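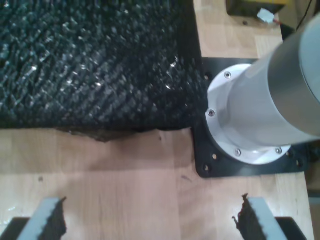
Ans Verbeke wrote in to say that she thinks a shoes-off house is rude, full stop, and that asking a grown adult to stand in your hall in their socks is like asking to see their bank statement. She also said she'd stopped visiting a cousin over it. I've had that comment open in a tab since Monday and I keep going back to it, partly to argue and partly because I think she's a bit right.

So, shoes. I only mentioned it in passing in the last post (it was supposed to be about the damp) and it has brought in more comments than anything I've written since the one about the cheese. People have views! I had no idea. I grew up in a house where you walked straight in with whatever you had on your feet, across the lino, onto the carpet, up the stairs. My mum hoovered like a demon every Saturday morning and that was that. The idea of taking your shoes off at somebody's front door was something I only met when I went to university and had a Swedish flatmate, who looked at my trainers on the living room rug the way you'd look at a dog doing its business there.

I kept on with shoes all through the Filtton years because it was a flat with horrible brown carpet tiles and frankly the shoes were cleaner than the floor. Then we moved out to Murnach.

I don't know how to explain the mud in Murnach. There is a track from where the bus drops you up to our gate and for most of the year it isn't a track, it's a sort of pudding. The farm uses it, the horses use it, the post van uses it and makes two deep grooves that fill up and stay full. You can have perfectly respectable shoes on when you step off the 747 and by the gate you look like you've been digging potatoes. The first winter I still wore my shoes in the house. I held out till about the middle of January, and I remember the exact evening I gave up, because I'd just mopped the kitchen and I walked across it to put the mop away and left a full set of footprints going to the cupboard and a full set coming back. I sat down on the back step and took my shoes off and I haven't worn a pair past the door since.

That's the whole of my conversion. No principle in it at all. I read people online going on about bacteria and what's on the bottom of your soles and I'm sure they're right, but I eat toast in bed so I'm in no position.

The trouble is visitors, and this is where Ans has a point.

If it's just us, it's easy. Everyone knows where the boots go and where the slippers live and there's a bit of an argument about whose turn it is to bang the boots out on the wall, and fine. But then someone comes to the door in their nice going-out shoes, with a bottle of wine in one hand and flowers in the other, and you've got about two seconds to decide whether to say something. I have tried all of these:

- saying nothing, and then looking at their feet all through dinner
- saying "oh don't worry about your shoes!" in a voice that makes it very clear I am worried about their shoes
- taking my own shoes off very slowly in front of them, like a hostage trying to signal something
- a sign (my sister laughed so hard at the sign that it came down the same day)
- just asking

Just asking is the best one and it took me years to get to it. "Would you mind taking your shoes off, the track's awful." Blame the track. People will do anything for you if it's the fault of a track. What they don't like is the feeling that it's them, that they've been inspected on the doorstep and come up dirty, and I think that's what Ans means about the bank statement. Socks are private! Nobody plans their socks. You've got dressed that morning thinking only the top half of you is going to be seen, and suddenly there's your big toe.

We had Aurel Nistor and Frauke Baumgart over in the autumn, and Frauke had on these beautiful long lace-up boots, proper ones, that she told me afterwards take her a good long while to get into. She didn't say a word. She sat down on the bottom stair and started unlacing, and she unlaced, and the soup was going cold, and Aurel stood there in his socks holding the coats, and I wanted to die. I'd have let her walk across the ceiling in them by the end. And then of course the whole thing had to be done in reverse at half past eleven at night when everybody was tired. I apologised for weeks. She says it was fine. I've since bought a low bench for the hall, so at least the next person with laces can suffer at a decent height.

The bench made a huge difference actually (sorry, I know I say that about every bit of furniture). Before that people were hopping. You'd get a person of seventy with one hand on the wallpaper, hopping. If you're going to ask people to take their shoes off you owe them a seat, and somewhere to put the shoes that isn't a heap, and I'd say you owe them something warm to put on as well. Our floors are stone downstairs and it goes right up through you.

Which brings me to guest slippers, and here I'm on shaky ground.

My first go was a basket of cheap towelling ones, the hotel kind, and they were terrible. They slid about. They went grey in the wash and came out like old flannels. Eugénie Picard left a comment ages ago saying that where she grew up there was always a row of felt slippers by the door in every size, grandad ones down to tiny ones, and guests just helped themselves, and it was so ordinary that she was shocked when she moved and found people padding about in bare feet. I loved that. I went straight out and looked for felt slippers and nearly fell over at the price. I could have spent £100 on keeping four guests' feet warm for one evening. I bought two pairs from Fiden in the sale, one large and one medium, and so far the large pair has been worn by everybody because they're easier to get on, and the medium pair has been worn by me, because mine have a hole.

(Are second-hand slippers disgusting? I can't decide. I'd happily wear a charity shop coat. I once wore a charity shop swimming costume and told no one. But slippers, hmm.)

Thick socks might be the answer. A friend of my sister's keeps a drawer of big knitted ones, washes them after every visit, and you can choose your colour, which turns it into a treat. Children go mad for it apparently. I've been meaning to start a drawer like that and I've got one sock knitted. It's a very good sock.

Now the other half of the comments were about exceptions, and I'd like to put mine down so you can all tell me I'm wrong.

Anyone who's come to mend something keeps their boots on. I know some of them bring those blue plastic covers and that's lovely, but I'm not going to ask a man carrying a boiler to balance on one leg. Same for anyone delivering something heavy. Same for anyone who's unsteady, or pregnant enough that they can't see their feet, or who needs their shoes to walk properly, and you don't make them tell you which it is either. If somebody hesitates, I say leave them on, and I mop later. Same for a party, any proper party with standing up and drinks, because people have dressed for it and the shoes are part of the outfit, and because someone's going to drop a glass.

Abenezer Mersha disagrees with me on parties. He says a party is when you need it most, and that at his mum's there'd be a mountain of shoes in the hall so high you couldn't shut the door, and finding your own at the end of the night was half the fun. He lost a pair of brand new loafers that way and went home in his uncle's sandals. He tells this as a happy story! I'd have been livid.

And dogs. People, what do we do about dogs. I make my own guests take off their clean shoes and then the dog walks in behind them straight from the ditch and gets up on the sofa. Every single visitor has noticed this and only the rude ones have mentioned it. I do have a towel by the door for him. He thinks it's a game and he's usually won it by the time I've done one paw.

While I'm on the subject, a few of you asked about boots, since if you're forever pulling them on and off you want a pair that doesn't fight you. I had some cheap wellies that gripped my calf so hard I once had to be pulled out of them by two people. I now have some short ankle ones, pull-on, with the stretchy bit at the side, and I got them resoled at Csizmadia for less than I'd have paid for new rubbish ones. They take a while (mine were in there so long I'd forgotten what colour they were) but they're good, and they don't make you feel daft for bringing in something old. They close at 6 so don't do what I did and get the late bus.

What I'd say to Ans, I suppose, is that I don't think it's rude to ask and I don't think it's rude to mind. I'd want her to come to mine. I'd want her to keep her shoes on, if she's going to sit there all evening feeling undressed, and I'd try very hard not to look at them. We could stay in the kitchen. The kitchen's had worse.

Is it the same where you are, or is it only us mud people? I'd like to hear from anyone who does the shoes-off thing in a flat up several flights of stairs, where I'd have thought most of the dirt had dropped off by the second landing. Also anybody with strong feelings on porches. We've been talking about a porch for so long that I've started dreaming about it, with hooks, and a drain in the floor.

Back to the damp next time, I promise. It's got into the airing cupboard.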